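Groton Reading Library
Shelving and book store inspection: checklist with comments
Inspected Thursday, June 22, 2023
Inspector: Solveig Hägglund
Received by: Genivaldo Vieira, stock

Scope. The checklist covers the fixed shelving, the rolling stacks, the steps and kick-stools, and the physical state of the books as far as it affects safe handling. It does not cover the choice of stock, the catalogue or the public computers. Items are marked Pass, Pass with comment, Action or Not checked. An Action item has a date or a condition against it.

Stock on the shelves at inspection: general collection 2,352 volumes, Caldeira bequest 1,631 volumes. Both figures are from the shelf list. Books out on loan are excluded.

1. Fixed shelving, general collection

1.1 Uprights plumb and fixed to wall. Pass.
1.2 Shelf pins seated, all four per shelf. Pass with comment. Three pins in the philosophy bay were the older brass type and sat proud of the hole. Replaced during the visit from the spares tin. The two types should not be mixed on the same shelf.
1.3 Shelf deflection under load. Pass with comment. The long shelf holding collected works (Plato to Schopenhauer) bows by 6 mm at the centre. The limit for this length is 8 mm. Move the heaviest sets to the ends over the uprights and measure again in October.
1.4 Top shelf contents. Action. Oversize atlases had been put back on the top shelf of the travel bay after the last reshelving. Nothing heavier than a standard hardback goes above shoulder height. Move down before the bay is reopened.
1.5 Bookends. Pass. Thin plate bookends with raw edges were withdrawn last year and have not come back.

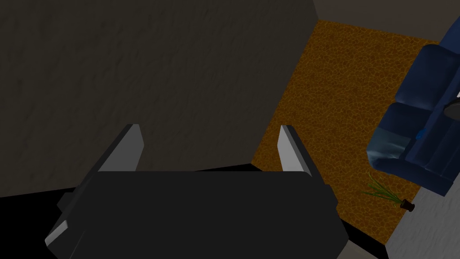
Can paperbacks be shelved two deep where a bay is short of space?
Only on the bottom two shelves, and only if the load card on the end panel allows for it. The cards for the Eker bays assume a single row. A second row of paperbacks adds less than a second row of hardbacks, but readers pull the front row forward to see behind it and the books then overhang the edge.

2. Rolling stacks, Caldeira bequest

The rolling stacks are the Vellow hand-crank units, moved from the old building with the bequest.

2.1 Track clear and level. Pass with comment. Paper dust and one pencil stub in the rear track. Cleared. The track wants vacuuming each month; the log shows two months missed.
2.2 Crank handles, play and end stop. Pass. The handle on unit four has slight play within tolerance.
2.3 Aisle lock engages and holds. Action. The lock on unit two engages but can be forced off by leaning on the handle. The unit is to be left closed and tagged until the pawl has been replaced. Books in unit two can be requested at the desk, but must be fetched by staff with the adjoining unit locked from the other side.
2.4 Safety bar at floor level. Pass. Tested with the foam block at both ends of each unit.
2.5 Load distribution. Pass with comment. The bequest is arranged in the order the owner kept it, which puts the bound periodicals together in a single unit. The arrangement has been retained for scholarly reasons and I do not question it, but the unit is close to its rated load. No additions to it. 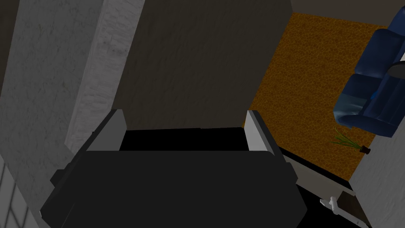

The same applies to the theology folios in the next unit along, where there is room on the shelves and therefore some temptation to fill it. The rated load is reached well before the shelf is full. A strip of red tape on the shelf edge would mark the point at which to stop, and I suggest one is fitted when the lock is repaired.

3. Steps and kick-stools

3.1 Stools sink and grip under body weight. Pass with comment. One stool in the travel bay is slow to settle. Springs cleaned, improved, still slower than the rest. Recheck in October.
3.2 Library steps, treads and handrail. Pass.
3.3 Steps stored out of the aisle. Pass with comment. They were stored correctly, but the bracket is at a height that suits a tall person. Lower by a hand's width when convenient.
3.4 Notices. Pass. The wording "Please ask for books on the top shelf" is clear and legible. The older notice with the list of prohibitions has been removed, as recommended.

4. Condition of books, safe handling

4.1 Sample drawn. 103 volumes, taken at fixed intervals from both shelf lists. Each was handled at the shelf, opened at the centre and at both boards, and returned.
4.2 Loose or detached boards. Action. Found mainly in the nineteenth-century travel narratives. Tie with flat cotton tape, knot at the fore-edge, and mark the slip. Do not use elastic bands; those found had perished and stuck to the cloth.
4.3 Red rot. Pass with comment. Powdering leather on several of the moral philosophy sets. It marks hands and clothes. Keep the affected sets in wrappers and give readers the foam rests.
4.4 Mould. Pass. No active growth in the sample. Old staining on the endpapers of one volume of essays, brushed and noted some years ago according to the slip, with no change in extent.
4.5 Protruding staples and pins. Action. The pamphlets on walking and pilgrimage routes are stapled, and the staples have rusted through the folds. Remove with the flat tool and resew through the existing holes. A cut finger was entered in the accident book from this box in the spring.
4.6 Green cloth and green paper bindings, mid-nineteenth century. Not checked. These should be treated as possibly arsenical until tested. Bag singly, handle with nitrile gloves, do not lend. Mr Vieira has the list.
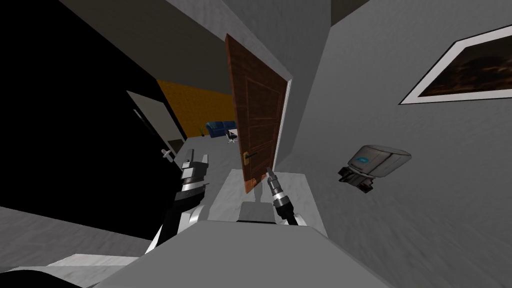
5. Lighting, access and trolleys

5.1 Light level at the lowest shelf. Pass with comment. Adequate for reading a spine label with the overhead lights on. The timer in the rolling stacks runs out too soon for anyone checking a run of periodicals. Lengthen it.
5.2 Aisle width. Pass.
5.3 Trolleys, castors and brakes. Pass with comment. The small trolley pulls to the left when loaded. Load the lower shelf first and keep the top shelf to a single row, spines out.
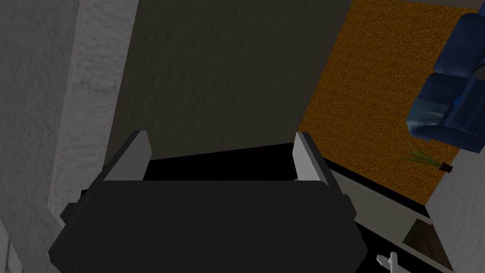 The large trolley is sound and should be used for anything from the folio shelves until the small one has had its castor changed. Neither trolley is to be left in the aisle between the rolling units, braked or otherwise.

5.4 Returns box. Pass with comment. The sprung base works. Empty before it is two-thirds full, as hardbacks dropped on to a full load are landing on their corners, and most of the fresh corner damage in the sample was of this type.

6. Items carried forward

1.3 remeasure shelf in October
1.4 atlases down
2.3 pawl, unit two - remains tagged
3.1 recheck stool in October
4.2 tapes, travel narratives
4.5 pamphlet staples
4.6 green bindings, testing to be arranged
5.3 castor, small trolley

Copies to the desk folder and the stock file. S. Hägglund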